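Waswood (film)

Waswood is a science fiction drama directed by Úna Ní Mhurchú, from a screenplay by Ryan Catterall. Adapted from the novel by Phyllis Lambert. Stars Gemma Mapplebeck and Jarrah Pirihi. Running time 122 minutes.

Plot

Clerk Nell Udham (Mapplebeck) takes a night job at Mellside, a company town where every household is scored on how quiet it is. Her neighbor Coyle (Pirihi) has a score of zero and no one will say why. She starts going through his records. The company notices. Ending differs from the book, see below.

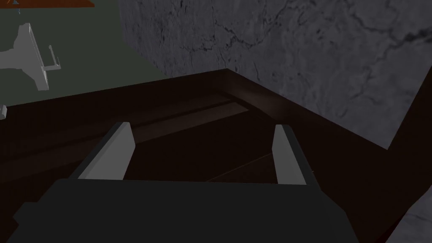
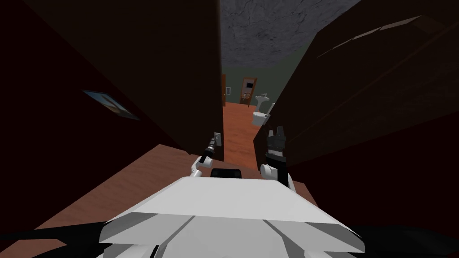

Production began in November with a 16 day shoot at a disused boarding school, then studio work. Ní Mhurchú wanted very little dialog in the first half and cut most of Catterall's opening pages. Interiors were kept dark and heavy, and the production notes list the surfaces for Coyle's kitchen: gray marble on the wall, a dark brown wooden cabinet in front of it, almost nothing else. Catterall has said he wrote the kitchen scenes last, in a hurry. Music by the duo Ó Briain, mostly cello and tape hiss.

Differences from the novel

Lambert's book runs 2 timelines, the film keeps one. Coyle's sister is gone entirely. In the book Nell leaves Mellside on foot, in the film she stays and takes her supervisors desk.

Release and reception

Opened on a Thursday, small release, later expanded. Reviews mixed. Mapplebeck got most of the praise, the last half hour got most of the complaints. Several critics found the scoring system hard to follow, and a few thought that was the point. A fan petition for the longer cut recieved 1,188 signatures. No longer cut has been released.

See also: Waswood (novel), Waswood (soundtrack)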